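Why are we all still paying to have our counters look like a bank lobby? My sister-in-law got a quote last June for a stone countertop, and the number had a comma in it. It was $3,000, before the sink hole. The sink hole is extra. You'd think a hole would be cheaper, there being less of it.

I have nothing against stone. It has been around for a long time and has asked for very little. But somewhere along the line we decided that the place where you drop the mail and butter the toast must also impress visitors, and now we tiptoe around it. The showroom at Breltholm gave her a care booklet. It runs to 7 pages. Lemon juice is treated in it more or less the way other booklets treat fire.

My friend Cristian Bedoya has owned marble for years and will slide a coaster under your glass while you are still holding the glass. He used to be a relaxed man. He once lent me a truck without asking what for.

A counter is for putting things on, and people will put anything on one.

A rock on gray marble, then an apple, a white spatula and a tan backpack.

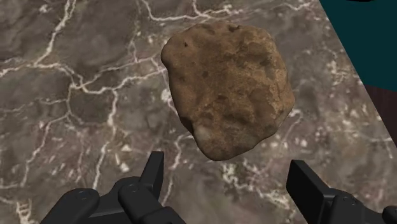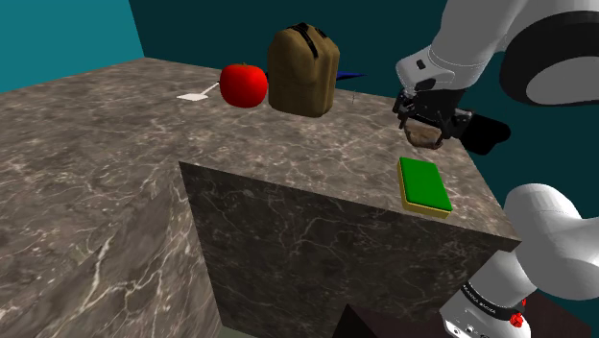

My own counter is laminate. It came with the house, it has a burn from a previous owner's skillet, and I have never once thought about its feelings. If I wreck it, a new one from the home center is $323, and the man there will throw in the screws. Guests have not remarked on it – they are usually looking at the food, or for the food.

My sister-in-law signed for the marble anyway. She keeps a cutting board over most of it, and a towel over the rest.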